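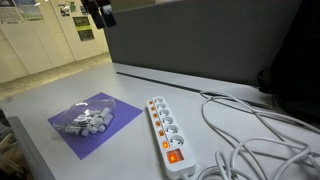 Desk by the partition: small parts tub on the purple mat, power strip, white cables.

April, 9:40. Started on the shared desk before the Zosent samples get here. Tsz-kin wants it usable by lunch, so I'm doing the power and the cables first and leaving the drawers for another time.

Power strip is the six-socket one with the orange switch. Going to keep it lengthwise like this, with the switch end toward whoever is sitting down. Last month it lived behind the monitor and we had to reach over everything to turn it off.

Cables: all the white ones go in one pile, then sort by plug. Anything that doesn't fit something we still own goes in the Sukska box. Keep two long ones out for Maham. The slot at the back of the desk should take the thin ones, haven't tried the thicker type yet.

Small white parts stay in the clear tub with the mat under it. Maham ordered a bag of 100 from Vumia and I don't know how many we've used - check before reordering. They roll, so open the tub over the mat only.

10:25. Tied the first few cables with velcro. We're down to the last strip of the roll of 50, need more. Parry has the wide kind, which I like less, but they come quicker.

To do: label both ends of the long cables. Ask Tsz-kin if the mat can stay here or if it belongs to the other bench.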